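Lavar y guardar gorras sin deformarlas

27 de enero de 2021

En la entrada de noviembre sobre sombreros de fieltro quedó pendiente la parte de las gorras. Varios lectores la pidieron y Montserrat Villalobos me mandó además una consulta concreta: seis gorras de algodón, oscuras, con la copa blanda, que después de dos temporadas en un cajón habían perdido la forma. Respondo aquí porque el procedimiento es el mismo para casi todas las gorras de paneles sin entretela.

Primero, la construcción. Una gorra de este tipo se corta en gajos de contorno curvo que se unen por los lados largos. Las costuras suben desde la banda interior y convergen en lo alto, donde se remata con un botón forrado. El volumen de la copa depende de dos cosas: la curva de cada gajo y la tensión de la costura. Cuando se dobla la copa siempre por el mismo sitio, el tejido entre costuras coge memoria y el pliegue ya no desaparece al ponérsela. Las costuras, en cambio, aguantan bastante bien, porque llevan doble grosor y muchas veces una cinta por dentro.

En las gorras con los dos gajos frontales reforzados el problema es otro. El refuerzo se parte si se pliega y no hay vapor que lo arregle. De esas hablaré en otra entrada.

Lavado

Trabajo con un barreño de 6 litros, agua a temperatura ambiente y jabón neutro líquido. Uso el de Prastent, que hace poca espuma y se aclara pronto, pero vale cualquiera sin blanqueante óptico. En tejido negro el blanqueante óptico deja un tono azulado que con luz de día se nota mucho.

Antes de mojar hay que mirar la visera. Las modernas llevan alma de plástico y no sufren. Las antiguas la llevan de cartón, y el cartón mojado se deslamina. La prueba es doblar ligeramente la punta: el plástico vuelve de inmediato, el cartón tarda y a veces cruje. Si es cartón, se limpia solo la banda con un paño húmedo y se acabó.

Con visera de plástico, la gorra se sumerge entera y se deja hasta 2 horas. La banda interior se cepilla con un cepillo de uñas blando, siguiendo el sentido del hilo. La copa no se cepilla. No se retuerce nada: se levanta la gorra por la banda, se deja escurrir y se aprieta entre dos toallas.

Leonardo Villa sostiene que se puede meter en la lavadora dentro de una bolsa de red, a 30 grados y sin centrifugado. Lo he probado con dos gorras viejas. Una salió correcta y la otra con un pliegue diagonal en la copa que sigue ahí. No lo descarto para gorras de trabajo – para las demás prefiero el barreño.

Secado

El secado es donde se recupera la forma. Hace falta un volumen redondeado del tamaño de la cabeza. Sirve un bol invertido, un globo a medio inflar o una horma. Tengo una horma de espuma de Trasberg que compré para los fieltros y que va bien con la talla 58; para tallas mayores la envuelvo con una toalla fina.

La gorra se coloca con las costuras bien repartidas y se alisa cada gajo con los dedos, desde el botón hacia la banda. Sombra y aire. El radiador encoge la banda antes que la copa y luego la gorra aprieta. En invierno, en mi casa, una gorra de algodón tarda día y medio.

Si queda alguna arruga con la prenda ya seca, vapor. Plancha a diez centímetros, sin tocar, y se alisa el gajo con la otra mano protegida. Dos o tres pasadas cortas dan mejor resultado que una larga.

Pelusa

En las gorras negras la pelusa es inevitable. Viene de las toallas, de los forros de los abrigos y del propio cajón. El rodillo adhesivo funciona en la parte plana de los gajos y falla junto a las costuras y alrededor del botón, donde no hace contacto. Para esas zonas uso un trozo de cinta de carrocero enrollado en el dedo, con el adhesivo hacia fuera. El cepillo de ropa lo dejo para lana; en el algodón arrastra la pelusa hasta la costura y la encaja.
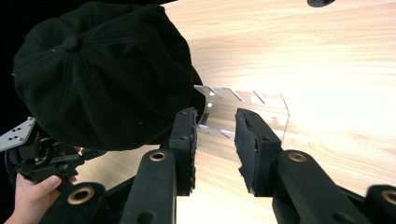 N.º 3152

Vista desde arriba, una copa blanda como la de esta gorra negra enseña lo que interesa revisar: las costuras que salen del botón, los paneles algo abombados y unas pocas motas claras de pelusa sobre el tejido. Es el punto de vista que recomiendo para la revisión, con luz lateral si se puede. De frente la visera se lleva la atención y los defectos de la copa pasan desapercibidos.

Guardado

Las gorras de copa blanda se pueden apilar encajando una dentro de otra, con las viseras hacia el mismo lado. Mi límite es de seis por pila. A partir de ahí las de abajo se abren por la banda. La primera lleva dentro papel de seda sin ácido, arrugado y sin apretar, hasta llenar la copa.

Los ganchos de pared los descarté. Colgada por el cierre trasero, la copa cae hacia delante y con los meses se marca una línea justo encima de la visera. Gerardo Rizzi usa unas perchas con pinzas que sujetan por la visera y dice que no dejan señal. En viseras de plástico puede ser; yo pondría un trozo de fieltro entre la pinza y la tela.

Las mías están en una caja de cartón rígido Vostura, con tapa, en la balda alta del armario. La caja es más ancha que profunda y admite dos pilas. Dentro va un sobre de gel de sílice que cambio cuando me acuerdo.

Para Montserrat: lavaría primero la que esté peor, como prueba, y esperaría a verla seca antes de seguir con las otras. Si el negro ha virado a marrón en lo alto de la copa, eso es sol y no se va con jabón. Hay tintes para algodón que lo disimulan, pero el hilo de las costuras suele ser de poliéster y no coge el color, así que el pespunte queda más visible que antes.

Queda por tratar el cambio de la banda interior, que se puede hacer a mano con aguja curva. Tengo una gorra descosida a medias en la mesa y cinta de sarga de repuesto. Cuando la termine subo las medidas.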